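We use cookies to remember your region and keep you signed in. Accept all | Manage preferences

Boot trays keep sliding and hogging my shelf, what do I do?

I help run the lost-and-storage corner at our community center in Trukerthorpe, and I inherited a yellow two-tier shelf and a pile of black trays, the long rounded kind shaped more or less like a shoe. The last person laid them flat along the top in a row. It takes up the entire top shelf, they drift whichever way they like, and every morning I straighten them like a hotel maid with a grudge. The top shelf is yellow like the rest. I have no budget, or to be exact I have $8. Is there a better way to keep them?

Posted by Martens

Kobe Vandenberghe
Stop laying them flat. I had the same argument with a shelf in Sonerbridge for most of February and the shelf won until I stood the trays on their long sides in a cardboard box with the front cut down low. They file like records. You pull one out, the rest lean over and sulk, you push them back.

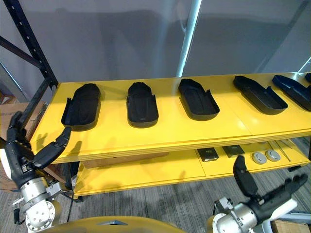 If they have to stay on the top, buy a roll of the rubbery drawer liner and cut one strip the length of the shelf. Wipe the shelf first with dish soap and let it dry, or the liner will skate around along with the trays and you'll have two problems. Pick a direction for the toes — mine go to the wall — and put a bit of masking tape where the first one starts. People will copy a row if there's a line to copy. They won't read a sign. I made a sign.

Small flat things go on the lower shelf in a lidded tub, or they end up inside the trays by Friday.

stisano_fan60
just get hooks

Kobe Vandenberghe
Hooks through what? Most shoe-shaped trays I've owned had no hole, and I'm not drilling somebody else's.

Martens
Went with the liner. It came to $4, so I'm considering the rest a salary. Will try the box once I find one that doesn't already have something in it.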